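Monday, April 17, 2023

Spent the day on Soko's floor coverage planner. Short thread, mostly notes to myself.

The old planner treated the floor as a flat colour and flagged anything that didn't match. Fine on grey lino. On herringbone it flagged every plank seam as dirt.

Last October's test set from the Ternutlow flat had 2,672 flagged regions. I went through them by hand and 1,846 were seams or glare.

Glare is the harder one. A bright patch washes out the colour and the edge detector goes quiet, so real crumbs inside it get missed.

New version fits the seam directions first, masks them, then looks for what's left. Thin dark strands still get confused with seams if they line up with a plank — I don't have a good answer for that yet.

Flernimance handles the path side. It now takes the mop head as a long rectangle with an angle. Before that it was a circle, and the planner kept trying to spin it beside furniture.

Bed edges are marked as soft boundaries. Bedding can hang over the line, so the planner keeps a margin there and does that strip last.
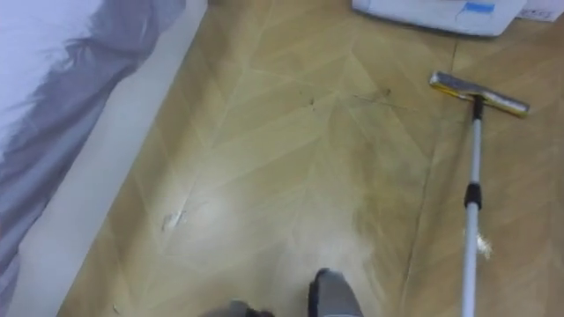 Next job is replanning time. It's at 889 ms on the Beneš board and I'd like it under half that before we merge.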